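Ticket: Nightly upload to Biver fails with HTTP 400, manual upload works
Status: Resolved
Component: Brasier agent / upload step
Opened by: Quentin Hamel

Hello,

I write the log of this problem in the same ticket, so the next person can find all in one place.

We have a nightly job in Brasier which builds the Android app and sends it with the test package to the Biver device cloud. There are 207 tests in the package. The job was working well through April. In May we moved the builds to the new agent at Ronalside, and after the move the upload step fails every night. The build step itself is green.

The output of the upload step:

[upload] reading artifact from workspace/out
[upload] sending app package
[upload] server answered 400 Bad Request
[upload] retry 3 of 3
[upload] giving up, exit code 8

When I take the same files and upload them from my own computer, Biver accepts them and the tests start. I did this several times to be sure.
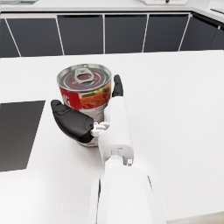
First I checked the package from the agent. I downloaded it from the job page and looked at the name, the size and the signature, and everything was as I expected. But I understood later that this was only looking at the outside. It is like a can of food with the label on it and the pull tab still flat on the lid: you can read the label, and you still have not seen what is inside. So I unpacked the file and compared the content with the package from my computer. The content is the same, file by file. The checksum of the whole package is also the same. This means the build is good and I should stop looking there.

Next, the credentials. The API key is stored in Brasier as a secret variable. I was afraid that the variable was empty on the new agent, but with an empty key Biver gives us 401, and we have 400. I created a new key anyway and the result did not change. The old key is now removed, please do not use it in your local scripts.

Proxy. The agent at Ronalside goes out through a proxy and the old one did not. I asked the network team to allow the agent to go out directly for one night. Same error. We put the proxy back.

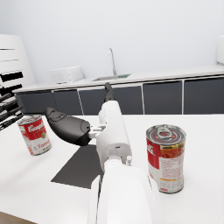
White arm with gripper, black fingers

Then I turned on the verbose option of the upload script, which I should have done on the first day. To do it, add this to the job environment:

UPLOAD_VERBOSE=true

Now the log prints the request before it is sent. The interesting line was this one:

Content-Disposition: form-data; name="app"; filename="Kurtulu?-release.apk"

Our app is called Kurtuluş, and the build puts the app name in the file name. On my computer the last letter is printed correctly. On the agent it becomes a question mark. Biver does not accept a question mark in a file name and it answers 400 without any explanation in the body.

I repeated the upload by hand on the agent, logged in with SSH, and it worked. This confused me for a whole afternoon. When I log in with SSH, I get my own shell profile, and there the locale is UTF-8. The agent is started as a service and it does not read any profile.

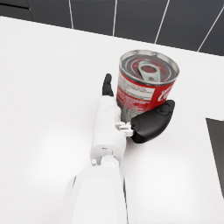 Reading time: 3 min

To compare the two environments I added one step to the job, just before the upload:

locale
env | sort

Result in the job:
LANG=
LC_ALL=
LC_CTYPE="POSIX"

Result in my SSH session:
LANG=en_US.UTF-8
LC_ALL=
LC_CTYPE="en_US.UTF-8"

On the old agent the service file had a line with LANG. It was probably added by hand a long time ago, as I could not find it in our setup repository. The new agent was installed from the repository and so it did not get the line.

Fix on the agent:

1. Open the service file of the Brasier agent.
2. In the [Service] section add: Environment=LANG=en_US.UTF-8
3. Run systemctl daemon-reload
4. Restart the agent service. Wait until the running jobs are finished, the restart kills them.
5. Start the nightly job by hand and check the filename line in the verbose log.

I also changed the build so the file name uses the plain application id. The name with the special letter is still shown to users in the app, only the file on disk is different. With this change the upload works also without the LANG line, I tested both ways. 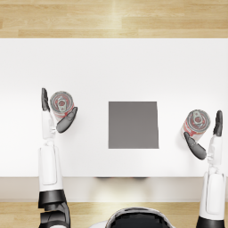 Gray pad on the white table, one arm on each side

After the fix the nightly job started at 02:00 as planned, the upload was accepted at the first try and all 207 tests were executed. One test failed, the login screen rotation. It is an old failure and it has its own ticket.

Still open:

- Put the LANG line in the setup repository. I have prepared the change and it waits for review.
- The upload script should print the answer and the file name also when verbose is off.
- I asked Biver support if they can return a clearer message for a wrong file name. No reply yet.

If somebody has the same error on another agent, please check the locale first and write the output of both commands here before changing the key or the proxy.

Regards,
Quentin Hamel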